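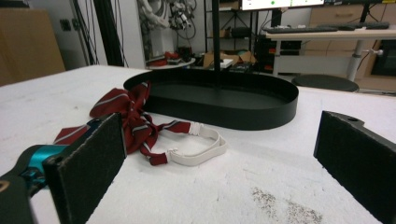
Surely a rule nobody can remember at the bench is no rule at all, one reader of my last column wrote in, and I've been chewing on that ever since. They had a point! The handling guide we used at Skarkutel ran to 30 pages, and I'd bet good money that most people stopped at page 5.

So I went to Orkia, where they've been rewriting theirs, and spent a day watching people work with hand-held grippers and soft, floppy things. Clothing accessories are a brilliant test of any rulebook, by the way. Take a bow tie with an elastic neck strap. Is it one object or two? Do you grip the bow or the strap? The old guide said "grasp the item at its centre", and good luck finding the centre of something crumpled with a loop trailing off to one side.

The new version has 11 rules and fits on a card. My favourite is the one about starting positions: leave the item as it lands. No smoothing, no lining it up with the table edge, no helpful little tug on the strap. I failed that one within minutes (I'm a tidier, I can't help it) and had to throw out the attempt and begin again.

Then there's the rule on surfaces. Wipe the table at the start of a session, and if you don't, write down that you didn't. I like that second half very much. Tangen's guide only has the first half, so everyone ticks the box whether they've wiped or not.

Where I'd push back is the pads. Orkia wants the felt on the fingers checked every 100 grasps, and that seems far too relaxed to me if you're handling anything that sheds fluff. Miltel checks at every change of item, a proper nuisance, but I'd copy it.

The card gets its next revision in April. I've asked for bigger print, and for a line on straps.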